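Korletey open day, Tirthorpe

The Korletey workshop opens to the public on one afternoon in October, and you would have to want to find it. The bus from Mundside stops at the bottom of the hill, the sign for the workshop is at the top, and between the two there is a second sign, pointing at a hedge. I arrived at ten past two with wet knees and was handed a sticker that said VISITOR, in case I had been wondering.

Korletey makes chain. I had assumed, from the size of the car park, that this meant anchors. It means the sort of chain you wear round your neck and then find in a knot at the bottom of a washbag. They also restring beads and mend clasps, and they will untangle things for a fee that goes up, we were told, according to how much the customer has already tried to help.

The tour starts in the store, which is a corridor with drawers. Everything is on reels, and the reels are sorted by thickness first and colour second, a system that was defended to us at some length although none of us had attacked it. Some of the finest stuff doesn't look like chain at all until you hold it up to the window. One reel had 90 metres on it and would have fitted in a coat pocket. I mention this only as a fact, and the staff were watching.

From there you go through to the machine room, where the links are formed. It is louder than you would expect for something so small, rather like being inside a typewriter. A length of wire goes in at one side and chain creeps out at the other at a speed that makes you want to go and do something else and come back. We stood round it politely. A child asked how long it would take to make enough to reach the moon and got a proper answer, with workings, which took up most of the time set aside for the polishing room.

The polishing room was therefore seen from the doorway. It smelt of hot dust and oranges.

Tea was in the canteen. I have been to open days at Plarlow, just over the river, where tea meant a urn and an honesty box, so I can say with some authority that Korletey does it better. There was a seed cake. There was also a quiz sheet, 17 questions long, with a prize of 50 pounds off any repair, and it rewarded the people who had been listening in the corridor. I had not been one of them. If you go next year, the thickness-before-colour business is worth three marks.

After tea you get to the part I had come for, the handling room. It has broad white tables, and there is a good deal to be said for a white table when the thing you are looking for is thinner than a hair and a bit darker than toast. Copper-coloured chain shows up best against it. Silver is miserable, and pale thread is worse again: put it down, look away to say something amusing to your neighbour, and you have lost it until you find it stuck to your sleeve on the bus.

We were allowed to have a go. The task was to pick up a short length of fine chain, lay it straight and pass a thread through the end link. The advice was to breathe through the nose. The chain doesn't want to be straight. It lies in a sort of lazy wriggle, and when you pull one end to tidy it up the other end comes along in sympathy and makes a new wriggle of its own. Tweezers help if you are already good with tweezers. I got my thread into the link at the fourth attempt, or possibly just near the link, and was told it was very nice work for a beginner in the tone one uses for a dog that has brought back the wrong stick.

A card on the wall says that a new starter is expected to do 1000 of these before being let near anything with a customer's name on it. I did one and needed to sit down.

Practical matters. Entry is free and the cake is not. There are steps down into the machine room but a ramp round the back if you ask, and you should ask early, as the key lives in the canteen. Bring reading glasses, whatever you think of your eyesight. Don't wear a chunky jumper - the fine chain catches in wool, and two of us had to be unpicked before we were allowed to leave.

The shop closes at four, quite firmly. I bought a length of the copper-coloured chain with no clasp on it, on the grounds that I would fit one myself now that I had been trained. It is on the kitchen table at home, in a lazy wriggle, and the clasp has gone under the fridge.
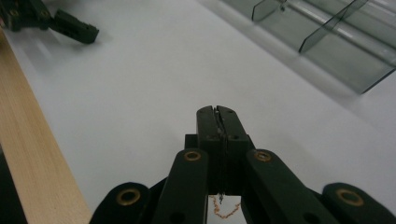
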